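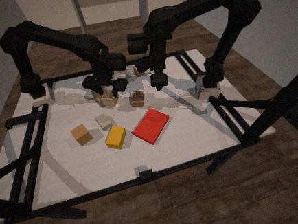

Two black arms over a white tabletop, with blocks and open boxes.

Hi again from the Cakov server! I finally got the big move done on Tuesday night, and I'm writing this with a coffee the size of my head, so forgive the rambling.

If you logged in before the move, you need to update your server list. The old address still answers, but all it does is show you a message telling you to go read this newsletter. Delete the old entry, add the new one from the pinned post, and you should land right where you logged off. Your inventory, your beds, your pets and your claims all came across. I walked the spawn roads for a good hour checking (and got blown up by a creeper outside my own bakery, thanks for laughing, everyone in chat).

The new box is rented from Gilteck and it has a lot more memory than the old one. We had 9 people on at once last night and the mob farm on the east side was running the whole time, and I didn't see a single lag warning in the console. On the old machine that farm alone could bring the place to its knees - sorry to everyone I nagged about it.
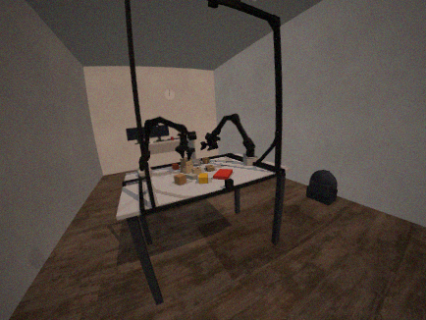
Now the not so great part. The Russo map plugin didn't like the new Java version and I've had to turn it off. The live web map is frozen at whatever it looked like before the move, so if you built something since then, it won't show up. I have a test copy running at home and I'm hoping to get it back before October.

Claims have changed a little too. The limit is now 560 blocks for new players, up from 200, and your first chest still starts the claim for you. If you were already over that, you keep what you have. Please use the trust command for friends instead of leaving doors open. I spent most of last weekend rolling back a barn and I'd love not to do that again!

Backups now run at 4 in the morning, server time. You may feel a short freeze. Don't log out and back in over and over, just wait it out.

Next up is the Ulow world, which will be a separate survival map with no claims and hard difficulty. I'm still fighting with the portal between the two, and inventories won't carry over in either direction. If you want to help test it, leave your in-game name in the forum thread and I'll add you to the whitelist when I get home from work.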